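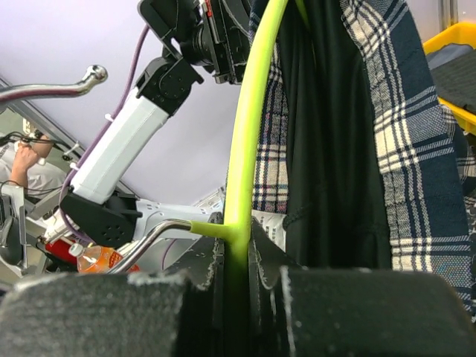

So Lomosden Live is "taking a short break to refresh the format". Four days after the Hok-lam Tam walk-off. I'm sure the two are unrelated.

For anyone who has a job during the day: Tam was on the sofa on Thursday to talk about his quiz show. Zewditu Demissie asked him whether the contestants are given the categories in advance. He said that wasn't what he'd come in for, unclipped his mic and left.

Then we had a very long shot of the weather map.

The clip has been everywhere since and I still don't know what I'm supposed to be cross about. Half the replies say she ambushed him. Half say he's hiding something. I've watched it more times than I'd like and she asks one question, quite politely, in the voice she uses for people who've grown a big marrow.

What I do notice is that the quiz is back in November. Same channel. Same production company, Mekonnen, if you sit through the credits, which I do.

Am I saying it was staged? No. I'm saying that if I had a new series of a tired quiz to sell, I'd be quite pleased with this week.

The channel says it has had 734 complaints. It doesn't say what they were complaining about. Her? Him? The weather map? A number on its own tells you very little and I wish the papers would stop putting it in headlines as if it did.

Compare: when they moved the antiques slot to the afternoon they had 2000. No statement, no short break, no refreshing of anything.

And now Andico has "paused" its sponsorship. Lovely word, paused. The deal ran out at the end of the month anyway, it was in the trade press back in the summer. You can't storm out of a room you were already leaving. Well, you can, but don't expect me to clap.

The statement, Monday, October 18, 2021, in full: "We value all our guests and viewers and are always listening." Eleven words and not one of them about whether the contestants get the categories.

Which is still the only bit I care about! It's a fair question. There's prize money. People at home play along and shout at the telly thinking it's a level contest. If they're told "rivers, kings and queens, pop music" the week before, just say so. Plenty of quizzes do it and the sky hasn't fallen in.

Someone's sent me the petition to bring Demissie back. 542 names when I looked. She hasn't been sacked, as far as anyone has shown me, so I'm not sure what she's being brought back from. I haven't signed it.

Several people telling me a "source close to the show" says there was a row in the dressing room beforehand. Source close to the show could be the man who parks the cars. Put a name to it or leave it.

To the person saying I'm being hard on Tam - maybe. I liked him on the radio. But he's been doing interviews for 20 years and he knows how to dodge a question sitting down.

They're filling the slot with repeats of Wometard Farm all week. It's the one with the goose. I'll be watching, obviously.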